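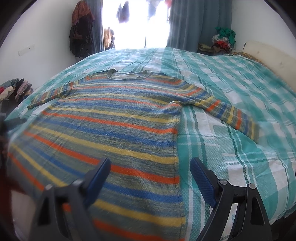
4. Washing woollens on the Drosen

The Wool programme is number 2 on the dial, between Cottons and a symbol that has never been satisfactorily identified.

1. Turn the garment inside out and do up any buttons.
2. Load no more than two jumpers. The drum will take nine, and you will own nine small jumpers.
3. Pour liquid wool detergent into the left-hand drawer. Powder goes in the cupboard, with the door shut.
4. Turn the dial to 2 and press Start. The display shows 127, the programme length in minutes. It stays at 127 for quite a while — this is normal.
5. When the door clicks, lift the wool out with both hands and dry it flat, away from radiators.

Note: Pressing Start twice cancels the programme. Pressing it a third time begins Cottons.

Caution: Do not use Spin Plus with wool. The warranty covers the machine and takes no view on cardigans.

If the display shows E4, clean the filter (section 6) before ringing Stosport.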